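Documents > Equipment Planning > Minutes

Equipment Planning Meeting – Minutes
Lyons site, October 19, 2025
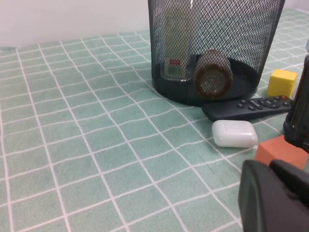 Page 8

1. September minutes approved without changes.

2. Grippers. Draller quoted for 10 sets of spare fingers, delivery in 30 days. Dument was cheaper but would not commit to a date. Agreed to order from Draller – eight sets now, the rest held over to next year's budget.

3. Test objects. Current tabletop items include a mesh wastebasket, a TV remote, an earbud case and foam blocks. Request for more small glossy items approved, to come out of supplies.

4. Second arm station. Covutent lease terms received late and not reviewed. Deferred. Floor plan still needs a power drop on the north wall.

5. Wrist cameras. Two spares to be priced before the next meeting – same model only.

Action items for 2 and 5 are on the shared sheet.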